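Week 6 handout – Can machines do chores yet?
Notes from Saturday, August 17, 2019 make-up session. Typed up fast, fix your own copy if I got somthing wrong.

Reading for next time: the Gokach shop-floor report, first 15 pages. Skip the appendix.

1. Where we left off

Short answer to the title – some, in one room, with the same objects every time. Floor vacuuming yes. Dishwasher loading sometimes. Folding, slow. Anything soft or sticky, mostly no. Bethel Zeleke asked last week why a robot can weld a car door and can't ice a cake. Good question, we spend today on it.

Welding: part is rigid, part is clamped, path is the same every time. Cake: none of those. Keep those three in your notes, they come back on the problem set.

2. Soft contact

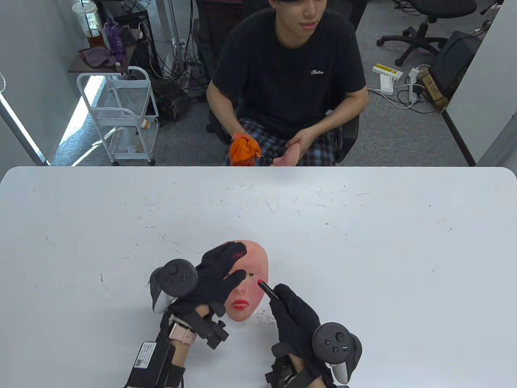

Soft contact is where most household work sits. Wiping a counter, spreading butter, washing a face, painting trim. Tool touches a surface that gives, and the tool gives too. Makeup on a practice face is a nice hard case: one black-gloved hand spread over the forehead to keep the mask from sliding, the other bringing the red lipstick in near the eye. Two hands, two different jobs, same moment. Holding hand has to push enough but not dent. Painting hand has to follow a curve it is also bending. Robots with one arm cheat by using a clamp. Ask yourself where you would put a clamp on a face.

Terms you need:
compliance – how much a thing gives when pushed
contact force – what the tool puts on the surface
bimanual – two hands (or arms) on one task

Raphaël Pichon's objection, from the discussion: people don't measure force either, they just feel it. True. But feeling it IS measuring it, only we can't read out the number. Most robot grippers on sale have nothing in the fingertip at all. Motor current tells you a little. Not much through a gearbox.

3. Learning from people doing it

Old way – write the path by hand. Works for the weld. Newer way – record a person doing the job many times, train a policy on it, hope it carries over.

What gets recorded: hand position, hand angle, open/closed, video from the head or wrist. What usually doesn't: pressure. So the policy sees the hand go down and stop, and has to guess how hard it was pushing. On a rigid table the guess barely matters. On rubber or skin or dough it's most of the task.

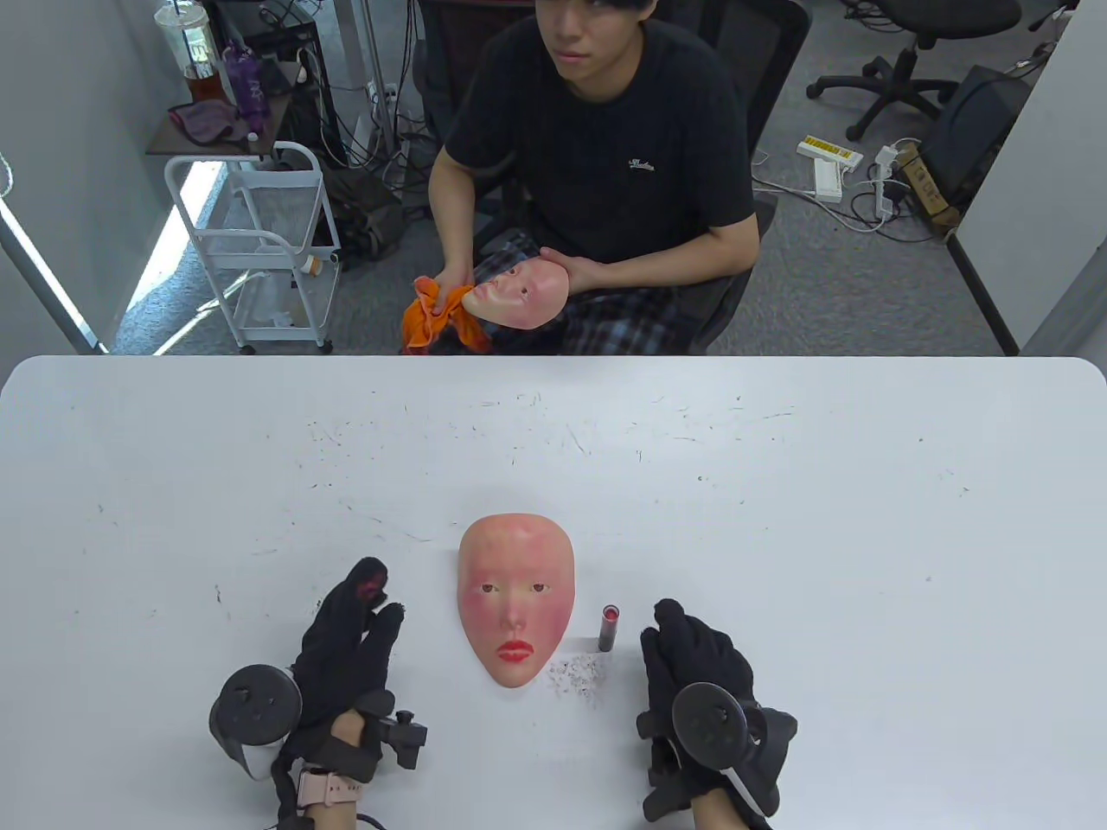 Second problem is the clean-up. A chore is rarely one step. Do the thing, wipe, look, do it again. Wiping is its own skill and people leave it out of their demos since it feels like a break. Then the robot never learns to reset and somebody has to stand next to it all day. When you read a success rate, check who reset the task between tries and whether that time was counted.

Numbers from the Elia set (class exercise, file is on the course page): 1,306 demos, 20 object types, longest clip 60 seconds. Sounds like a lot. Now split it by task and by left/right hand and see what you have left. Do this before the problem set, not after.

4. Seeing the contact

Try this at home. Put a finger on your upper lip and look in a mirror. Your finger hides the exact spot you care about.

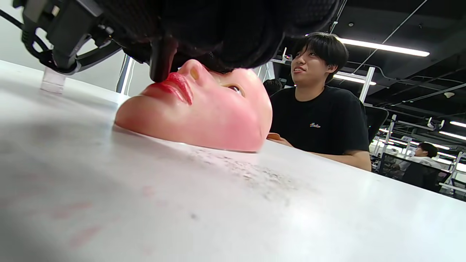

Same for any gripper. Camera on the wrist sees the tool well and the contact badly. Camera on the head sees the whole table, then the hand gets in the way. Options: more cameras, touch sensors, or remember what was there before the tool covered it. Krawczyk method (handout 4) is the third kind. Fails if the object shifts while it's covered – and soft ones do shift.

Lighting too. Shiny surfaces throw highlights, depth cameras drop out on them. Glossy paint, wet plates, foil.

5. Shop floor vs. home

Fulico case, quick version. Plant wanted a robot to touch up paint on molded parts. Flat parts fine in the first month. Curved ones went back to hand work by November. Arm was accurate enough, the brush wasn't – bristles wore down and the program kept pushing to the old depth. A painter corrects for that without thinking. 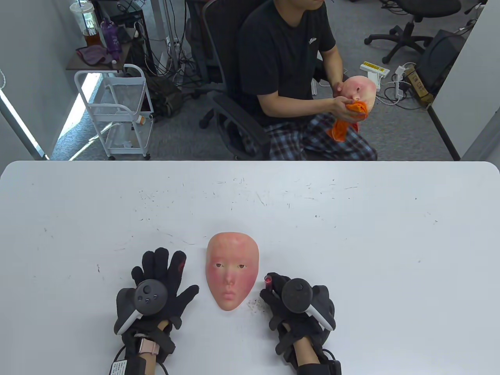 Homes are worse than plants on nearly every count. Objects move, light changes, tools get used up, people sit down in the middle of the work area. On the other hand speed matters less. If it takes an hour to wipe the kitchen while you're out, who cares. So slow + careful might get to the home before fast + strong does. My opinion, argue with me.

Problem set (due next session, paper or email)

a) Pick one chore from your own house. List every contact in it, tool to surface, in order. Mark the soft ones.
b) For two of the soft ones, say what sensor you'd want and where it goes.
c) Elia file: how many demos left per object type after the split? Show the work.
d) Write half a page on Raphaël's objection. Either side is fine.

Office hours same as before, room is diffrent – check the door. Bring handout 4.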